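手持夹爪第二版装好了，指尖和线尾应力消除求意见（共享工坊，自己做的）
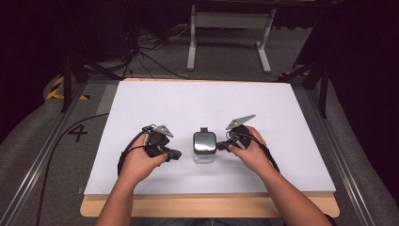
1楼 楼主 铝屑满地
发表于 3/7/26

先说进度。这一对手持夹爪从去年九月开始画，第一版指尖太软，外壳太薄，拆了。第二版现在左右手都能用了，两只各拖一根黑线，从尾部出来。

外壳是黑色的，手从后面和下面握住，拇指搭在上面。指头是浅灰色打印件，带斜角，右手那只能看到齿。张开以后两根指头之间的空间够放一个小玻璃罐，我最近练的就是这种带黑边盖子的方罐盖小罐，盖子后沿有个黑色小凸片。

台面铺了一块白板，哑光的，底下是浅色木桌。两边是铝型材导轨。

目前的问题有三个：

1. 齿形指尖夹玻璃会滑。夹罐身的时候，力气小了往下溜，力气大了罐子会转。夹盖子好一些，但盖子顶面很光，从上往下捏也不稳。

2. 线。线从尾部出来，绕过手腕往下垂，左手转腕超过一定角度线就顶手背。做久了烦。

3. 重量偏后。握着不觉得，连续做半小时以后小臂酸。

总花费到现在是1085块，不算打废的料。编码器和轴承占大头，料钱没多少。

想问各位：指尖贴什么材料？线尾要不要换成弯头出线？

2楼 三号丝杆

指尖贴硅胶片，0.5毫米就行，别贴厚的。厚的贴上去夹小件会有回弹，松手的时候罐子会跟着指头走一下。

齿留着，贴在齿上面会鼓包，最好重新打一副平面指头。

3楼 Jinfeng Shao

我不同意二楼。齿面夹玻璃滑，主要原因是接触面积小，贴一层硅胶之后齿顶压进去，反而咬得住。我那套就是直接贴在齿上的，用了大半年，换过一次胶。平面指头夹圆柱体只有一条线接触，你不做V槽的话，罐子照样转。

建议楼主试V槽，槽口角度大一点，120度左右，小罐和粗一点的瓶子都能兼顾。

4楼 三号丝杆
回复3楼：

V槽夹圆罐没问题，夹盖子怎么办？楼主那个盖子是带圆角的方形，V槽只能捏到两条棱。他又不是只夹罐身。

5楼 Jinfeng Shao
回复4楼：

V槽开在指头中段，指尖留一截平的。中段夹罐身，指尖捏盖子。一根指头两个区，打印件没有额外成本。

6楼 铝屑满地（楼主）

中段开V槽、尖端留平这个办法可以试。我指头长度够，就是斜角那一段不好开槽，得把斜角往后挪。

硅胶片我手上只有1毫米的，先贴一副看看回弹有多少。

7楼 Hellance用户

线的问题不要换弯头。弯头出线以后线是贴着外壳走了，但受力点全在弯头根部，转腕的时候比直头更容易断。我断过。

做法是尾部加一段弹簧护套，长度5厘米，然后在小臂上用魔术贴绑一圈，线从手背到绑带之间留一个松弧。这样手腕怎么转都只动那个弧，尾部不受力。

8楼 木工区借过

绑小臂我不喜欢。每次穿脱多一个步骤，而且两只手都绑上以后想腾手拿个螺丝刀很别扭。

我的做法是从上面吊。桌子两边立架子，横一根杆，线从上面下来，用一根轻的松紧绳收着。手到哪线跟到哪，不碰手背。

9楼 铝屑满地（楼主）
回复8楼：

吊线想过。桌子后面和右边本来就有黑架子，再横一根杆做得到。担心的是绳子有拉力，手往下放的时候一直有东西往上提，做精细动作会不会飘？

10楼 木工区借过
回复9楼：

会有一点。松紧绳挑最细的，行程留长，拉力基本感觉不到。你不是还嫌重吗，往上提一点正好抵掉。

11楼 Hellance用户
回复10楼：

这个抵不掉。绳子的拉力随高度变，重量不变，手高的时候轻、手低的时候重，手感是不一致的。要抵重量得用恒力弹簧，那就是另一个项目了。

12楼 Deng

说一下重心。楼主讲重量偏后，编码器放在哪？如果编码器和线座都在尾部，那把编码器挪到前面的短鼻子里就解决一半。我看鼻子那一段不算细，16毫米的磁编应该塞得下。

另外一半是握法。左右手都是从后面和下面兜着，重量全在手掌根上。如果外壳下面做一个小的食指托，手能往前移一点。

13楼 铝屑满地（楼主）

编码器现在在后面，鼻子里是连杆。挪前面的话连杆要改短，第三版一起改。

食指托可以先用热熔胶粘一个试位置，这个好办。

14楼 Starkov

泼点冷水。你们讨论半天指尖和线，标定做了没有？两只手持的东西，左右开合的零点对不上，录下来的数据后面用在机械臂上全是偏的。先把零点夹具做出来再改指头。每换一副指头零点都要重来，没有夹具你会改到怀疑人生。

15楼 铝屑满地（楼主）
回复14楼：

零点现在是合到底按一次清零，开到最大再读一次。同一只手连着做33次，最大偏差0.3毫米。左右之间没有对比过。

16楼 Starkov
回复15楼：

合到底清零不行，尤其是你马上要贴硅胶。合到底的时候硅胶被压多少，取决于你捏多大劲。找一块标准量块，或者拿铣出来的铝块，夹住再清零，用轻的固定力。左右用同一块。

17楼 三号丝杆

这个我同意14楼。量块不用买好的，二手的就够。

18楼 Jinfeng Shao

量块可以，但没必要停下来等。指头先打着，夹具同时做，两件事不冲突。楼主一副指头打印要多久？

19楼 铝屑满地（楼主）

两根指头一起打，层高0.12，大概三个小时。晚上挂着就行。

20楼 Wevmont路过

问个外行的。白板是做什么用的？直接在木桌上夹不行吗？

21楼 铝屑满地（楼主）
回复20楼：

木桌有纹路，玻璃罐又是透明的，看图像的时候罐子边缘和木纹混在一起。白板上干净一点。缺点是手底下有影子，透明罐在白底上边缘也不算很清楚。

22楼 Wevmont路过

那为什么不用深色的？透明玻璃放深灰底上，高光会明显。

23楼 木工区借过
回复22楼：

深色底黑夹爪就看不见了，他外壳全是黑的。

24楼 Wevmont路过

外壳换个颜色不就行了。

25楼 铝屑满地（楼主）

外壳料还有大半卷黑的，用完再说。中灰的底板可以试，工坊有边角料。

26楼 Hellance用户

再提一句地上的线。桌子后面那一团建议盘起来用扎带收，左边拖在地垫上的那根贴着边走。共享的地方人来人往，线被踢一脚，接头松半个针脚，你会查一下午。

27楼 铝屑满地（楼主）

收到，今晚就收。

改动清单先列在这里，做完回来更新：

指头重画，中段V槽120度，尖端留15毫米平面，斜角后移
硅胶片1毫米先试，0.5毫米已下单
尾部加弹簧护套，5厘米
魔术贴绑带和吊线各试一天
铝块做零点夹具，左右共用
食指托热熔胶试位
编码器前移放到第三版

28楼 Starkov

夹具写第五条，我建议提到第一条。

29楼 铝屑满地（楼主）
回复28楼：

顺序没有讲究，铣床要排队，排到了就先做夹具。

30楼 三号丝杆

硅胶片贴之前指头用酒精擦一遍，打印件表面打毛一点。胶用硅胶专用的，普通快干胶粘不住。

31楼 铝屑满地（楼主）

更新。1毫米硅胶贴在旧的齿形指头上试了，罐身不溜了，转还是会转。松手有回弹，比我想的小，捏盖子的时候能感觉到，捏罐身感觉不到。3楼说齿上直接贴能咬住，属实。2楼说鼓包，也属实，齿根那里有两处没粘牢。

绑带试了半天，左手顶手背的毛病没了。脱的时候确实麻烦，吊线明天装。

32楼 Jinfeng Shao

鼓包的地方从齿根往外擀，用圆木棒，粘完夹住放一晚上。转的问题等V槽指头出来再看。V槽内侧也要贴，别只贴尖端。

33楼 三号丝杆

捏盖子能感觉到回弹就是太厚了，等0.5的到货。

34楼 铝屑满地（楼主）

好。新指头的图今晚画完，画完把文件放上来，有要一起打的直接回帖报数量。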